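Chapter 7
Folding: Garments with Legs

In this chapter you will learn
how to find the fold lines in any pair of trousers
how to choose between a long fold, a short fold and a roll
how to deal with denim, heavy cotton and slippery dark cloth
how to build a pile that survives the trip from bed to shelf

Words to know: rise, inseam, outseam, fold line, crotch point, bundle

Trousers are my favourite thing to teach. Towels behave themselves, and by now you can square off a pillowcase without thinking. Then somebody drops a big pair of dark trousers in front of you and all the tidy rectangles vanish! You have two long tubes joined at the top, a waistband that is stiffer than everything below it, and a pointed bit at the seat that never wants to lie flat. It is a lovely puzzle, and once you have solved it for one pair you have very nearly solved it for every pair you will ever own.

The first thing to learn is where to work. A bed is hard to beat. It is wide enough to open out both legs at once, it sits at a comfortable height for most people, and the soft surface lets you slide a hand under the cloth and lift. Asger Brøndum, who taught the evening classes in Nivham where I first trained, made us all fold on beds for a whole term before he let us near a table. I grumbled about it then and I do the same to my own students now.

Choose a cover that contrasts with the garment if you can. Dark trousers on a pale, patterned sheet are easy to read: the gap between the legs shows up clearly, and so does any part of the hem that has turned under. On a dark blanket you will be patting about for the edges. 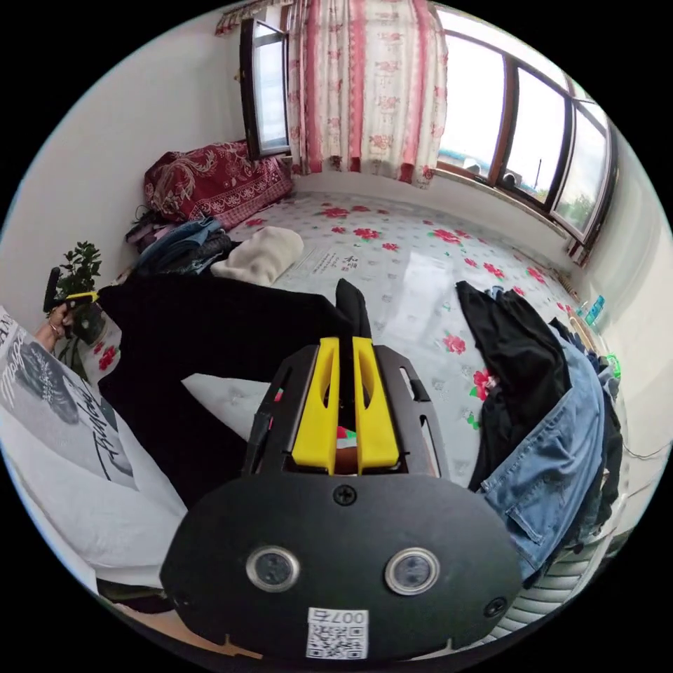
Figure 7.1 Black trousers spread on a floral sheet, with the sheet showing between the legs.

Look for the gap before you do anything else. It runs up to the crotch point, and the crotch point tells you where the middle of the garment is. Bring one leg over so that it lies on top of the other, outseam to outseam, and smooth from the waist down towards the hems. Smooth with the flat of your hand, always away from the waistband. If you push the other way you will gather little ridges at the seat and have to start again (we have all done it, usually on the last pair of the evening).

Now for the pointed bit. With the legs stacked, the seat sticks out in a small triangle. Tuck it in towards the legs so that the long edge becomes straight from top to bottom. This one small move makes more difference to the finished shape than any other in the chapter, and it takes a second or two.

From here you have a choice. The long fold brings the hems up to the waistband once and suits a hanger rail or a deep shelf. The short fold goes on to divide that length again, in halves or thirds, and suits a drawer. The roll starts at the waistband and works down, and is best kept for soft cloth that doesn't hold a crease. In the Claka method, which you may have met in older books, everything is rolled. I don't recommend it for denim. A rolled pair of jeans is a very determined object and will open the drawer for you.
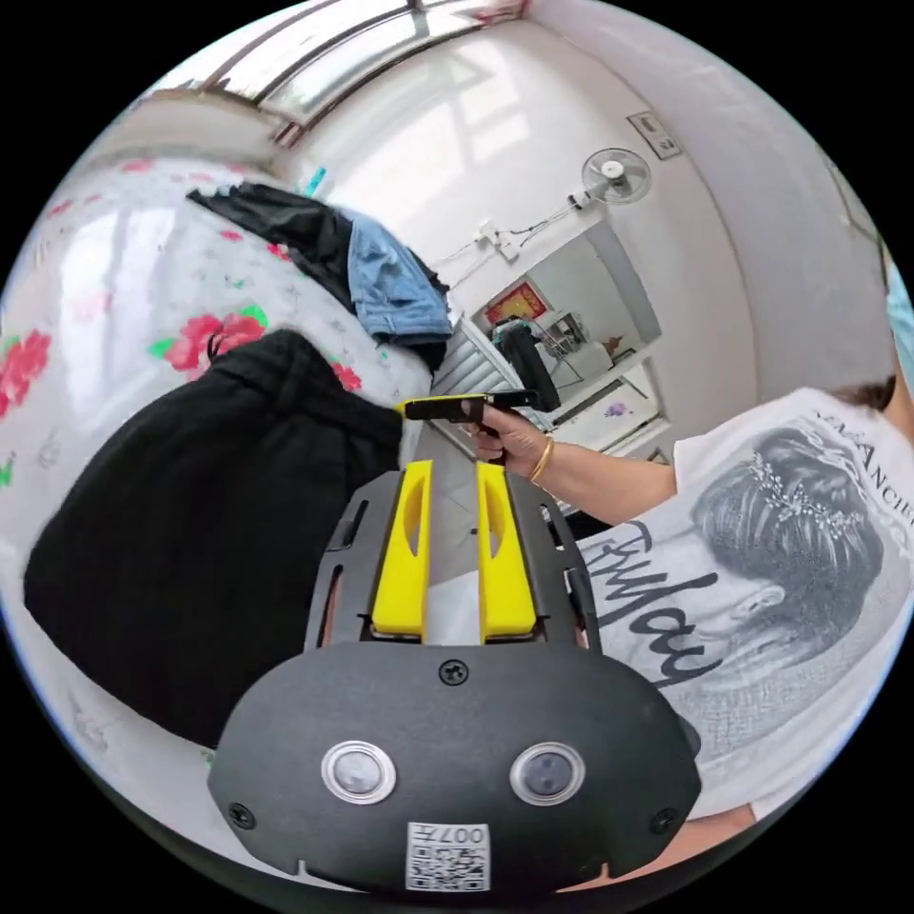 Cloth matters as much as shape. Denim is stiff and remembers its folds, so you can put it down half finished, go and do something else and come back to it. Thin black cotton will slump as soon as you let go. For that reason I like to sort a mixed load before folding any of it: stiff things together, soft things together, and anything bulky left until there is room. Build your pile with the heaviest folded pieces at the bottom and turn each one so that the rounded edge faces you. You can then lift out a single pair without disturbing its neighbours.

Bronisława Bednarek kept a household notebook in which she drew every garment as an outline and marked the fold lines with dashes. I have borrowed her idea for the exercises at the end of this chapter, and I urge you to draw your own. A quick sketch of a pair of trousers, with one dashed line down the middle and two across, will fix the order in your mind faster than a page of my writing.

Before you begin
Empty the pockets. Close the zip and fasten the button. Turn the legs right side out, and shake the garment once, firmly, holding it by the waistband.

You will need 12 garments for Section 7.1, and at least one of them should be denim. Start with the largest pair you can find.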